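January 28, 2019
Notebook, hand-held gripper demos, conference table

Spent the day on the cup-to-disk task with the hand-held tool. Bindu Murthy did the first set and I did the second. 85 demos on the drive, of which I would keep maybe half if it were up to me. The Siscombe people want all of them in the training set, on the theory that more is better. I have yet to see a plot that backs this up for our kind of data.

Main complaint is the same as in May. When I hold the gripper, I look at the table with my own eyes, and I have a much wider view than the camera does. So I go around the bottle on the way to the cup without thinking, even at moments when the camera has lost it. The policy only gets the camera. We are teaching it to dodge things it can't see, and then we call it noise when the rollout clips something.

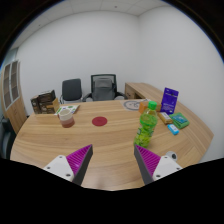
Bindu thinks the clutter helps. Her argument is that the Poduval runs were trained on a bare table and fell apart when anyone left a snack on it. Fair, but 9 of those 12 failures were bad grasps at the rim, and snacks had nothing to do with that. I'd like to see one clean comparison before we buy more chips.

Also tried the remote arm on the Pronari controller with the same task. Five tries, slow, and I hated every one – but the recorded path is at least one the arm can follow. By hand I swing my wrist through angles no joint of ours will reach. The Stekska converter "fixes" this by smoothing, and I don't trust it. It took a sharp turn near the disk and rounded it off into a nice curve about an inch too high. Nothing in the log said so. I only caught it in playback.

Left to do:
Rerun the converter with smoothing off, same files.
Tag which demos are mine and which are Bindu's. She closes the fingers much earlier than I do and the average of us two is probably a bad grasp.
Hold back a test set BEFORE anyone trains this time.
Ask Siscombe what they count as a success. Their last sheet had a tipped cup marked as placed.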